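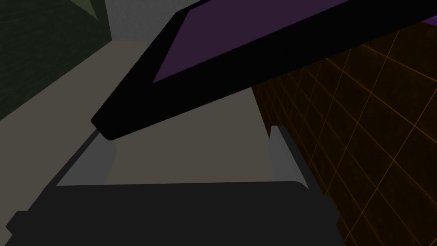
I'm Zorica Stojanović, and I've been running Grgić, our little paint shop, long enough to know that people are scared of dark colours. They come in wanting something bold and walk out with another tin of off-white. So this January we're launching Poltolon, our first range made up entirely of deep shades, and I couldn't be happier about it! There's a proper dark violet in there, flat and only slightly matte like the long purple face up top with the thick black rim, and I'd put it on a front door tomorrow. My own door, I mean — my neighbours have been warned.

We mixed 57 colours for the range over the winter and I had a favourite every week. The violets gave us the most grief. Too much red and you've got a plum jam, too much blue and it goes cold the minute the sun drops. Sheldon Campbell, who does our tinting, kept bringing me sample boards at seven in the morning and asking me to look at them before my coffee (I'm nicer after, but apparently less truthful).

Our first batch is 2000 tins, mixed at our shed in Ullach. They'll be in the shop from nine in the morning on launch day, and Adov will carry the smaller sizes at its counter from the following month. The first 300 customers get a free sample pot in any colour they like. Please do take one home and paint a decent patch, at least as big as a tea tray, and have a look at it at night with the lamps on.

"Dark paint needs a good undercoat and a bit of patience," says Sheldon. "Two coats, sometimes three. Don't go back over it when it's tacky."

He's written all of that on a card, which we'll pop in with every order. The card also covers cleaning brushes, and has his views on masking tape, which are strong.

Colour cards are free at the counter, or ask us to post you one. For sample pots, trade prices or a chat about your hallway, come and see me at Grgić in the mornings, when it's quieter.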